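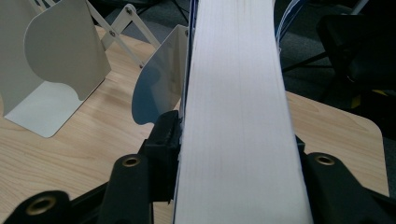 What is a text block?

A text block is the full stack of pages in a book, held together at the spine and ready to be covered. It is everything between the covers, and most of a book's weight and character comes from it.

Text block

The text block (also book block) is one of the oldest ideas in bookmaking and still one of the most satisfying. Large sheets are printed on both sides, folded into small groups called signatures, put in order, and sewn or glued along one side. The other three sides are trimmed, and those trimmed sides have names of their own: the head at the top, the tail at the bottom, and the fore edge opposite the spine. 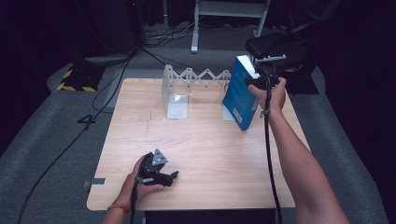
Thickness depends on the number of leaves and on the bulk of the paper, and the second matters far more than most readers expect. A dictionary of 832 pages has only 416 leaves, yet on a fluffy, open paper it can stand twice as tall as the same dictionary on thin Bible paper. Printers make a blank dummy first – a wonderful object, a whole book with nothing in it – to find the spine width before the cover is drawn.

Grain

Machine-made paper has a grain, the direction in which most of its fibers lie. In a well-made book the grain runs parallel to the spine, so the leaves bend easily and fall open with a soft, lazy curve. Turn the grain the other way and the pages stand up stiffly, and damp weather can make them ripple near the glue. 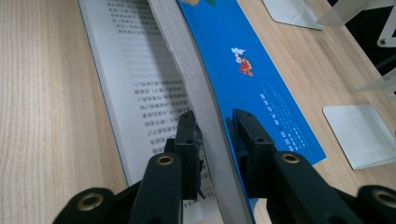
Sewn and glued blocks

Sewn blocks are held by thread passing through the fold of each signature. They open flat and can last for centuries. Glued blocks, often called perfect bound, have their folds cut away and adhesive spread over the loose edges. The Avthorpe bindery used both methods side by side for 35 years, and its Nodell series of pocket atlases is loved by collectors for its fine linen thread. The rival Lanz method, a glued block with small notches cut into the folds, came close to the strength of sewing at a lower cost.

Edge decoration

Plain edges are the rule today, but edges have been gilded, sprinkled, marbled and even painted with pictures that appear only when the pages are fanned! The Muster collection holds some 150 decorated blocks, 86 of them gilded, and shows a selection every September.
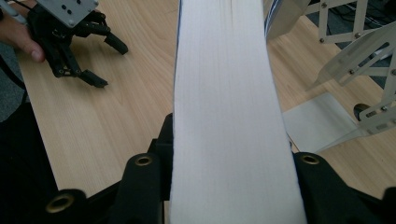

Page edges of a thick block, with fine lines running along the stack.

See also: Signature; Endpaper; Fore-edge painting

Last revised 2020-05-17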